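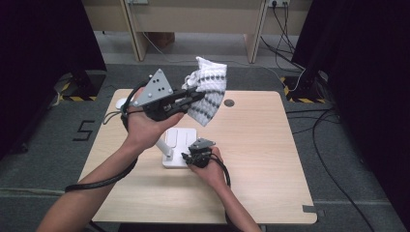 Knitted item over the light wood tabletop, sorting room

Glove and Sock Check – Hundano Community Workshop
Inspected by: Hường Bùi
Date: July 23, 2022
Bin 6, 264 items

What a good batch this was! The dotted knits are my favorites to go through, and most of them are holding up beautifully after a hard season in the garden beds.

1. Cuffs and openings
OK. Elastic springs back on nearly everything. I pulled 18 with slack cuffs and put them in the mending basket. Khang Lò has already claimed a few for practice darning, so please leave the basket where it is.

2. Fingertips, toes and heels
Needs follow-up. Hold each piece up to the light and look for thin spots as well as holes. The older Wernora gloves are wearing through at the thumb first – same as last November. Anything you can see daylight through goes out of use for the rose beds, but it's still great for potting.

3. Grip dots
OK. Rub a thumb across the palm or sole. If dots flake off, tag the item "light work only." The newer ones barely shed at all, which made me very happy.

4. Loose threads
OK. Trim the short ones. Don't pull the long ones, please! Tie them off on the inside and check again after washing.

5. Table and lighting
OK. Surface wiped down, no splinters or rough corners. White desk lamp stands steady on its base and the cord is in good shape. 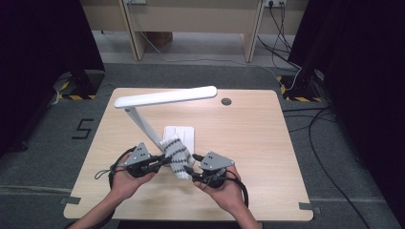 6. Washing and drying
Needs follow-up. The drying rack in the back hall has one bent rail that snags knitwear. Khang is bringing pliers. Until then, use the top rails only.

7. Pairing and storage
OK. Everything is matched by size and clipped. Extra singles are in the blue tub – lefts far outnumber rights again, so check there before ordering more.

Next bin to inspect: Bin 18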